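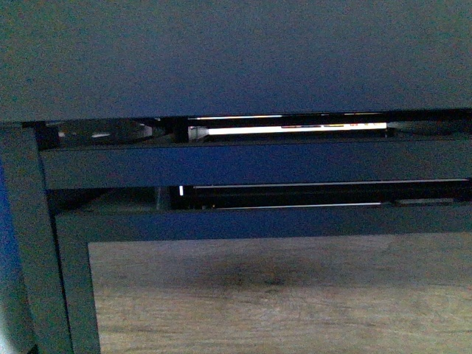

Town of Delley
Office of the Assessor and Receiver of Taxes
Household Records and the Property Tax Bill: Tips for Residents

Revised 19 Oct 2021

The following tips are provided to homeowners in the Town of Delley, including the Paul and Zernance fire districts. They concern the storage of tax papers at home, the checking of a bill when it arrives, and the preparation of payment. They do not replace the notices printed on the bill itself.

## Setting up a place for tax papers

Choose one drawer, box or binder and keep all property tax papers there. A kitchen drawer near the place where mail is opened is suitable, provided that it is well away from the stove and the sink. Basements and unheated garages should be avoided. Paper receipts fade and curl in damp rooms, and the office is frequently asked to replace receipts that have become unreadable.

Divide the papers by year first and by type second. Within each year, residents should keep:

- the assessment notice
- the town and county bill
- the school bill
- the village bill, if the property lies within a village
- proof of each payment
- any letter granting, renewing or denying an exemption

Do not staple thermal receipts under clear tape. The adhesive darkens the print. A photocopy on plain paper, clipped behind the original, will last considerably longer.

The deed, the survey map and the title policy belong in a separate envelope, preferably in a fire-resistant box. Write the parcel number on the outside of the envelope in pencil or permanent ink. Callers who have the parcel number ready are helped more quickly than callers who have only a street address, particularly on roads that were renumbered when the Etar line was redrawn.

## Reading the bill at the kitchen table

Set aside a few minutes when the bill arrives and have the previous year's bill beside it. Begin with the name, the mailing address and the parcel number. Then compare the assessed value on the bill with the value on the most recent assessment notice. The two should agree. If they do not, telephone the office before making payment.

Next, look at the levy lines. Each line shows a taxing purpose, such as town general, highway, fire protection or lighting. Residents often assume that an increase in the total levy will raise every bill by the same percentage. The amount on an individual bill also depends on changes in the assessed value of the property, on the value of all other taxable property in the town, and on exemptions. A bill may therefore rise in a year when the rate falls.

Special district charges should be read with care. Some are based on value and others are charged by the unit. A sewer unit charge of $174, for example, remains $174 whether the house is large or small. A two-family house may be charged two units. Anoma Munshi, Deputy Receiver, will review unit charges by telephone or at the counter.

## Setting money aside

Homeowners whose taxes are not paid through a mortgage escrow account may find it easier to save for the bill in small amounts. Add the town, county, school and village bills from the previous year and divide the total by 52. The result is the amount to be set aside each week. A household with combined bills of $3000 would set aside $57.70 per week, which slightly exceeds the full sum by year's end. Those who are paid every second week may divide by 26.

Keep this money apart from the account used for groceries and utilities. If cash is kept at home for a short period, record each deposit on a card stored with it, and take the cash to a bank before it becomes a large sum. Cash should never be mailed to the town.

Review the weekly figure in June, when the new assessment is known, and again after the town board has adopted its budget. The preliminary budget may be read at the clerk's counter. Figures in it can change before adoption, and residents are advised not to treat them as final.

## Preparing a payment

1. Detach the stub cleanly along the perforation. Do not fold it through the bar code.
2. Make the check payable to the Receiver of Taxes. Write the parcel number on the memo line.
3. Check that the written amount and the numerals agree.
4. Place the check and stub together in the envelope without tape, staples or paper clips.
5. Copy the check number and the date of mailing onto the portion that is kept at home.

One check may be used for several parcels if all the stubs are enclosed. Payments for school and town bills must be made separately.

Residents who pay through a bank's online service should allow additional days. Many such payments are printed and mailed as paper checks and carry no postmark that the office can rely upon.

## Exemptions and renewals

Certain exemptions must be renewed each year. Write the renewal deadline on the household calendar as soon as the notice is received, and place a second reminder two weeks earlier. Keep the income documents used for the application with that year's tax papers, where they will be at hand for the following application.

A change of ownership, including a transfer to a family member or a trust, may end an exemption. Questions should be directed to Baltasar Goicoechea, Assessor, before the deed is recorded.

## Discarding old papers

Paid bills and receipts should be kept for at least seven years, and longer where an accountant or attorney so advises. Papers relating to improvements, such as permits and contractor invoices, should be kept for as long as the property is owned. Shred any discarded sheet that shows a bank account number.

Duplicate bills may be requested at the counter, Room 54, Delley Town Hall. Please bring the parcel number.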